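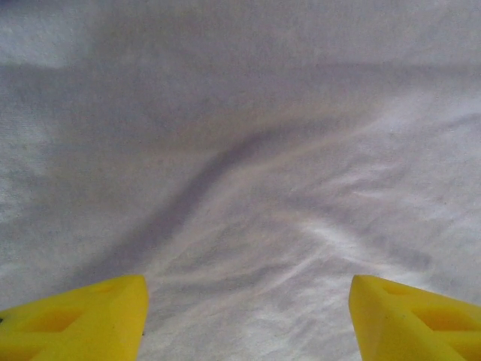
Overa, the linen service company from Drencombe, will open its new washing hall in June and will begin to supply hotels and guest houses in the region with undyed and unbleached textiles. The new range carries the name Rondinum. It includes sheets, bath towels and table cloths, and the first customers can order it from the opening day. Hotel guests are used to one idea of clean linen, a white to pale gray cloth with a soft and slightly fuzzy surface, and Overa will continue to offer this classic look to all customers who prefer it. The Rondinum range is placed next to it as a second choice, with a natural cream color which can differ a little from one delivery to the next.

Home News Services Linen Rental Careers Contact

Search this site Enter keyword Go

The washing hall stands on the land of the former Mirzaei dye works, at the north side of Drencombe. The company bought the property after it was closed for many years. The brick front to the street is kept and was cleaned, while the roof and the floor are completely new. With the opening, Overa creates 22 new jobs, and 12 of them are reserved for people who did not work in a laundry before. They will receive a paid training during their first months, and it includes the care of machines, the checking of textiles and the safe use of washing agents.

For small guest houses the company has changed its conditions. Until now a customer had to rent at least 1000 pieces for one season. This rule is removed for the Rondinum range — the smallest contract now begins with 55 pieces. Overa has received many requests in this direction from family houses, which often have only a few rooms and little space to store linen. Delivery and collection are included in the rental price, and the customer can change the quantity one time each month without a fee.

Torn or stained pieces will be sorted in the new hall and repaired when this is possible. The sewing room will be moved from the old building for this purpose. Pieces that cannot be repaired are cut and given as cleaning cloths to workshops in the town. Overa does not sell used linen to private persons.

The old laundry at the river will stay in operation until the end of the summer season, so that the existing customers do not have a break in their service. After this time it will be used as a storage place. The delivery routes stay the same, but some customers in the villages will be visited earlier in the morning — the drivers will inform them directly about the new hour.

Samples of the Rondinum textiles are available for hotels and guest houses on request. Representatives of the local press who wish to visit the washing hall before the opening are kindly asked to register with the Overa press office in Drencombe.

Contact | Press office | © Overa, all rights reserved | Back to top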